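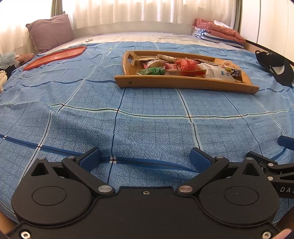

Figure 2. Hand-held gripper above a bed with a snack tray.

Do preschool children follow a series better when a voice they already know from a film plays the lead?

Familiar voices helped a little with recall of the plot and had no clear effect on attention.

4.2 Recall and attention

We showed two episodes of Teltirex to 207 children at nurseries in Harov and Kvam. One group heard the film actor and the other heard a new actor reading the same script. Children who had seen the film retold more story events in the first group. Those who had not seen it did equally well with either voice. Around 80 percent of all children watched both episodes to the end. Nygård and Durán report a similar pattern for Flimance, although their viewers were older and watched at home with a parent.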